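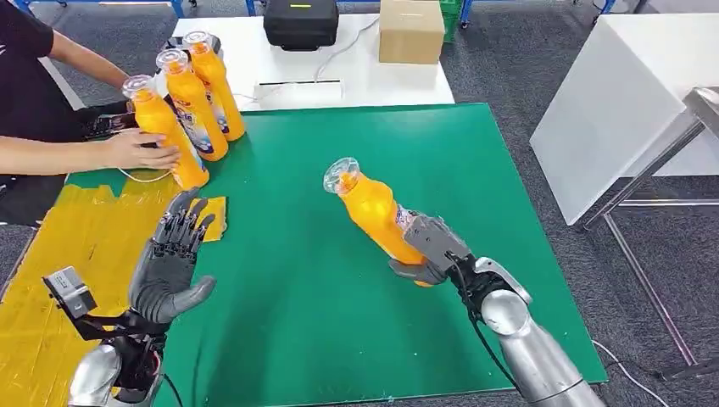
22/6/18
Par Vlasta Kelmendi

4. Évaluation du kit bimanuel Merklow

4.1 Matériel et configuration

Le kit Merklow est vendu par Drirka sous la forme d'un ensemble à monter : deux avant-bras, deux mains à plusieurs doigts, une caméra de tête, une caméra par poignet et le logiciel de téléopération. L'exemplaire évalué dans cette section a été livré au laboratoire de Graltonholm dans la configuration standard, sans option de retour d'effort. Nous n'avons modifié ni les gains d'usine ni les limites de couple.

La tâche retenue est la saisie et la dépose de bouteilles de détergent en plastique orange sur un tapis vert. L'objet est volumineux pour la main et sa surface lisse réfléchit fortement l'éclairage de la salle. Ces deux propriétés le rendent plus exigeant que les cubes et gobelets fournis avec le kit. Le protocole prévoit 200 essais par main, avec remise en place manuelle des objets entre les essais.

4.2 Vue de poignet

Au moment du contact, l'objet occupe une grande partie du champ de la caméra de poignet. Les reflets sur le plastique forment des plages presque blanches où le suivi de contour fourni par Drirka perd ses points d'appui. Nous avons donc désactivé ce module pendant la fermeture des doigts et conservé la seule consigne de position.

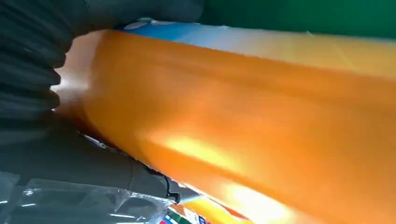
Modise nous a fait remarquer, à la lecture d'une première version, que ce choix pénalise le kit : le module de suivi fait partie du prix, et un acheteur s'attend à pouvoir le laisser actif du début à la fin. La remarque est fondée. Les résultats avec module actif seront donnés séparément, après la mise à jour du logiciel annoncée pour septembre.

4.3 Prise et encombrement

La main se referme par le dessus ou par le côté selon l'orientation de la bouteille. La prise par le dessus laisse moins de marge au poignet, et le passage des câbles doit être vérifié avant chaque série. La notice ne traite ce point qu'en 2 lignes.
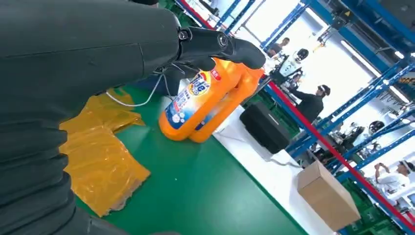 Le fabricant indique une durée de vie de 1000 cycles pour les gaines des doigts. Notre campagne est trop courte pour confirmer cette valeur. Le remplacement d'une gaine demande le démontage complet de la main, opération que nous aurions préféré pouvoir faire sur le poignet. L'étalonnage qui suit prend 90 secondes et ne requiert pas d'outil.

4.4 Dépose et objets voisins

La dépose à plat est la phase la plus sensible à la disposition du plan de travail. Lorsque plusieurs bouteilles sont couchées côte à côte, le planificateur de Merklow les traite comme un seul volume si leurs extrémités se touchent. L'opérateur doit alors reprendre la main ou écarter les objets.

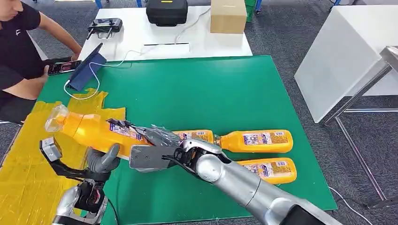 Figure 1. Bouteille couchée, tenue par la main droite, avec deux autres bouteilles sur le côté droit du tapis.

Le réglage de la distance minimale entre objets est accessible dans le fichier de configuration, mais pas dans l'interface graphique. Nous l'avons laissé à sa valeur par défaut pour l'ensemble des essais de cette section.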